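Clearing the counter, and what went back

I've lived with this kitchen for 6 years and the counter has never had a plan. Things landed on it. The toaster landed where the first outlet was, the toaster oven landed next to it when we got one, and the rest filled in wherever there was a gap. By September I was chopping onions on a patch of counter smaller than the cutting board, with one end of the board sitting on a stack of mail.

So I took everything off. It took most of a morning. I carried it all to the dining table, wiped the counter down twice, and then left it bare through lunch to see what I went looking for. The first thing was a mug. The second was a knife. I wrote those down on the back of an envelope and kept going until dinner.

The list at the end of the day was shorter than I expected. Mug, knife, board, wooden spoon, tea, cereal, salt, toaster. I used the toaster oven once. The things I didn't reach for included a citrus juicer, a fondue pot, a fruit bowl that mainly held batteries, and a paper towel stand that falls over. Those went to the hall closet and most of them are still there. The juicer went to my neighbor Kadir Polat, who had asked me for it last winter and then forgot he asked. 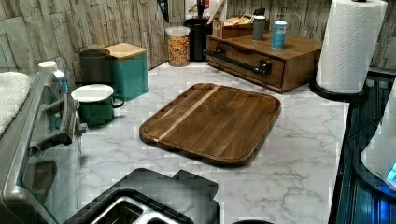 The board was the reason for doing any of this, so it got its place first. I bought it from a man at the Edbridge market who makes them in his garage. It was $168, and I walked away from it and came back before he packed up. I had been using a thin white plastic one from college that slid all over the place and had turned orange in the middle from tomato sauce. The new one has a groove around the edge for juice, rounded corners, and a strip of blond wood running across the brown. He told me the strip was a scrap he had left over from a bed frame. I like it more for knowing that.

It's heavy enough that I don't want to be lifting it out of a cabinet every night, and if it's in a cabinet I will cut things on a plate. I know this about myself. So it lives out on the counter and everything else has to fit around it.

Next was the back row. My rule was that anything standing at the back has to be something I open at least every other day. Cereal qualifies. The fruit-colored rings are in a clear glass jar with a white lid, and having them in a jar means I can see when we are low, which I couldn't with the box. It also means people eat them by the handful walking past. I have decided not to care.

The teal canister with the light wood lid is flour. It came as part of a set from Totach, and I only bought the one because the big one was the only size that held a full bag. I've thought about getting the others. The lid fits snugly and doesn't need a latch. I keep a scoop in a drawer and not in the flour, after losing it at the bottom of the canister more than once.

The black crock is for the long utensils. I pulled everything out of it and found that I owned far too many spatulas, including a melted one. Anything with a loose head went in the trash. I kept the wooden pieces and the dark ones that go with the nonstick pans. If I can't pull one out without three others coming along, the crock is too full, and it was too full for years.

The drawer box is my favorite thing on the counter after the board. It's dark wood with one wide drawer, and the handle is made out of black pipe with elbow joints, like something off a basement wall. Hüsnü Şimşekoğlu, who was my landlord in the last apartment, gave it to me when he closed up his hardware store in Karakaya. He used it for receipts. I use it for coffee filters, rubber bands, matches, and the thermometer. The little open tray on top is for packets, and the cans go in front of it. It took me a while to accept that the top of the box was useful space. I used to pile envelopes on it.
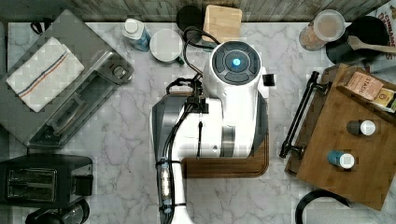 The cutting board in the middle, toaster oven on one side, serving tray on the other.

I should say something about the serving tray, because my sister asked why it wasn't on the list of things that went to the closet. It has black metal handles and it's a nuisance to store flat. It doesn't fit in any cabinet except the one over the refrigerator, and I need a chair to get to that. So it stays on the right side of the counter and I use it as a parking spot. Groceries go on it when they come in. Dinner plates go on it when they're waiting. If I need the counter, I pick up the whole tray and move it.

The striped dish towel goes on top of the toaster oven, folded, when the oven is off and cool. I take it off before I turn the oven on. I would rather have a hook for it, and there's a hook on order from a place in Allisside that has been "shipping soon" for longer than it should take to make a hook.

I tried the two toasters in three different arrangements. Side by side was the neatest, but then the bread knife had no landing place. With the toaster at the other end near the stove, crumbs got under everything, and I was walking back and forth with butter. They ended up close to where they started. Moving them did let me clean behind them, and I found a measuring spoon I had replaced in the spring.

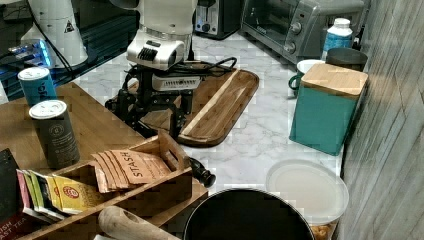 Posted by Ilgın Tokgöz | Filed under: Kitchen

The green mug is the one I use every day. It's enamel with a white rim, light enough to hang, and it stands in front of the flour because that's where my hand goes in the morning. I tried keeping it on the shelf with the rest of the mugs for 2 days. On both days I ended up with it back on the counter, so I gave up and made the spot official.

The snacks are in a round plastic container with a lid I can get off with one hand. This is a mistake if you want the snacks to last, but it's the only container I had that closes properly. They used to live in their bags with clips on them, and the clips would spring off in the cabinet and go behind the shelf paper.

The big black pot is the one item that breaks the rule. It should be in the lower cabinet. It is in the lower cabinet about half the week, and the rest of the time it's out because I'm either about to make soup or I have made soup. I'm leaving it alone.

A few words on oiling the board, which I put off for too long. The man at the market sold me a 200 ml bottle of mineral oil and told me to use more than I thought I needed. I put it on at night with a piece of old T-shirt, going with the grain, stood the board on its edge against a can, and wiped off what was left in the morning. The groove takes the most attention because oil pools in it. I do the edges last. I wash it by hand with hot water and a little soap, dry it right away with a towel, and never leave it in the sink. I use it on both sides so it doesn't cup, although I prefer the side with the groove.

That leaves the linens. I keep plain white cotton for bread dough and for drying anything wooden, and the colored towels for hands. They used to be in one pile, and I would end up with tomato on the white ones. The white ones have their own place now. They do not stay folded. I have stopped ironing them, since they get crumpled the first time anyone pulls one out.
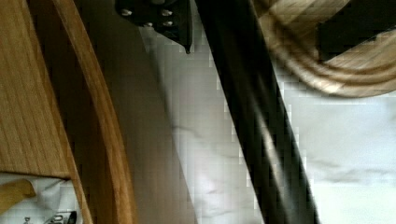
White cloth and light wood.

It's been three weeks and the counter has mostly held. The mail came back after four days, so I put a basket by the front door, and now the mail is in the basket, unopened. The batteries from the fruit bowl are in a coffee can in the closet. I haven't missed the paper towel stand.

Still to do: the hook, the drawer under the stove, and the shelf with all the vinegar. I counted on doing the vinegar this month, but I opened the cabinet and closed it again.

Comments

Sándor Bognár
What do you do about the smell of onion in the board? Mine has been oiled regularly and it still smells by the end of the week.

Ilgın Tokgöz
Coarse salt and half a lemon, let it sit for ten minutes, then rinse. It helps but I wouldn't say it removes all of it. I keep onions to one side and fruit to the other.

Ilham Fahmy
I have a box with the same kind of pipe handle and the elbows worked loose after a year. A bit of thread tape fixed it. Please post about the vinegar shelf, mine is worse.

Kadir Polat
The juicer is great. I did not forget I asked for it, I was being polite.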